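Nikov Home Robot Safety Checklist, 2nd edition
Reviewed by Mercy Kashindye

I've read a lot of safety guides written by people who have apparently never met a kitchen. Nikov's 73 pages are better than most. The section on stopping distances is plain and strict, and it makes you tape off a no-go zone before the arm gets any power.
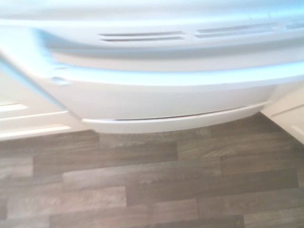 White appliance, vents up top, floor still to be checked.

Rule 6 wants the floor clear "of all matter." I own a toaster, so good luck to me. The speed limits near cabinet doors are sensible, though, and the sign-off sheet fits on one page.

The index is a disgrace. "Emergency stop" is filed under P, for "Pressing."

Four stars. Keep a pencil handy.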